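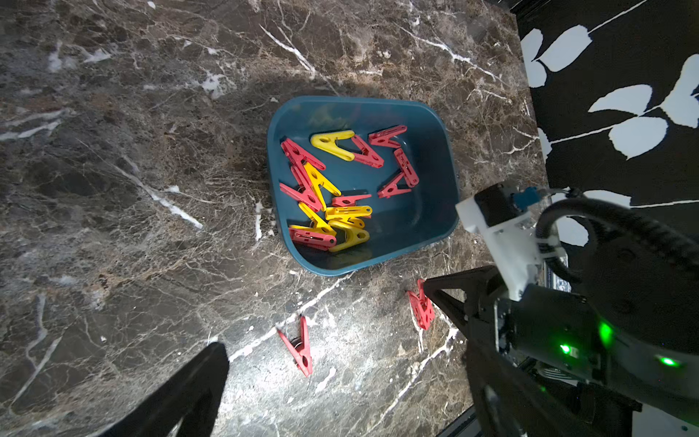 Red and yellow clothespins in a blue plastic tub.

How to Put On a Porch Concert on Your Street

By Abla Najjar
278 shares | 14 comments

A porch concert is a short outdoor show played from somebody's front steps, with the audience on the lawn and sidewalk. You don't need a stage or a ticket system. You do need a musician, a willing household, and a few weeks to talk to the neighbors. These are the steps I follow for the ones on Stumholm Street in Vollthorpe, where we have had a series going for four summers.

1. Pick the porch

Walk the block at the time of day you want the show to happen. Look for a porch that is in shade and faces away from the heaviest traffic. A roof helps with both sun and sound. Three or four steps up from the ground is a good height, and a porch much higher than that makes people in front tilt their heads back for an hour.

Check where the audience will stand. Two front yards with no fence between them work better than one big yard with a hedge. If people will end up in the street, choose another porch or look into a street closure, which is a separate permit in most towns and takes longer.

Ask the household in person. Tell them the date, the hours, how many people might come, and that no one will need to use their bathroom. Then make sure that last part is true by finding another house that will open one.

2. Find the musician

Start with whoever you already hear through an open window. Music teachers are the next place to ask, and so is the counter at a music store. We found our first fiddle player from a card on the board at Gachanja Music.

Solo players and duos are the easiest. A full drum kit is hard to fit on most porches and hard on the house next door. Brass and pipes carry very well outdoors, so put them at the corner of the block and let people stand farther back.

Agree on these things in writing, even if it is only a text message:

- start time and end time
- how long the break is
- what they will be paid, or whether it is tips only
- what happens if it rains
- whether they need power

We guarantee each act $100 and pass a jar on top of that. The money comes from six households who put in a little each at the start of the season.

3. Check the rules

Call town hall and ask two questions: what are the rules on amplified sound, and how big does a gathering on private property have to be before it needs a permit. Get the name of the person you spoke with and write it down with the date.

In Vollthorpe an unamplified show on a private porch needs nothing. Once there is a speaker, we file a one-page form. I send in ours on 5th February, well before the weather turns, and it covers the whole season.

If the musician is going to play songs written by other people, ask the town or your library whether a performance license applies. A free show on a private porch may be treated differently from one in a park, and the answer depends on where you live.

4. Tell the neighbors

Do this three weeks ahead and again three days ahead. Print a half sheet with the date, the address, the start and end times, and a phone number that will be answered during the show. Put one at every door within earshot, including the houses behind you. Sound goes over back fences more than people expect.

Knock at the houses on either side of the porch. Ask if there is a baby who naps, a night shift worker, or a nervous dog. We moved one show from two o'clock to four for a baby and it turned out to be a better time for everyone, with the sun off the lawn.

Keep the end time you printed. If the crowd wants an encore, start the last song early enough to fit one in.

5. Set up

Allow an hour and a half. Bring:

- one sturdy armless chair for each seated player
- a music stand with some weight to it
- clothespins, for holding pages on the stand
- two outdoor extension cords
- tape or a rubber mat to cover cords where people walk
- water for the players
- a table for the tip jar

Pin both sides of the page. With a long piece, the player should decide beforehand where the page turns fall, or tape the sheets together in a strip so nothing has to be turned.

Put the player near the front edge of the porch, with a wall behind. Stand at the sidewalk and have them play a verse. If you can follow the tune there over a passing car, leave the speaker in the house. If you do use one, point it at the lawn and keep it below head height. Wooden porches can buzz with a speaker on the floor, so set it on a folded blanket.

Ask people to bring their own chairs. Put low chairs and blankets in front, taller chairs behind, and keep the sidewalk open for strollers and wheelchairs.

6. During the show

Say a few words at the start: who is playing, when it ends, where the bathroom is, where the jar is. Then sit down. Two sets of 35 minutes with a 15-minute break is plenty.

One person should stay near the street the whole time to watch small children and answer questions. That person also holds the phone. If a neighbor calls to complain, walk over and listen from their side of the fence before you change anything. Turning the speaker a few degrees has fixed it every time for us.

7. Afterward

Give the player the money before you start folding chairs. Walk the yard twice for trash, once from each end. Send the host household a thank-you note and ask whether they would do it again.

Write down the attendance if you plan to ask anyone for funding. Across all of last season we had 733 people, which helped when we applied to the Cillness Neighborhood Fund. They gave us $700, and most of it went to guarantees for players, with the remainder spent on a better stand and a second extension cord.

If it rains

Decide by noon and tell people right away. A covered porch keeps the player dry but does nothing for the audience, and string instruments should stay indoors in damp air anyway. We name a rain date on the half sheet, always the following weekend at the same hour. If that one is rained out too, we pay the player half and try again the next month.

14 comments | Share this page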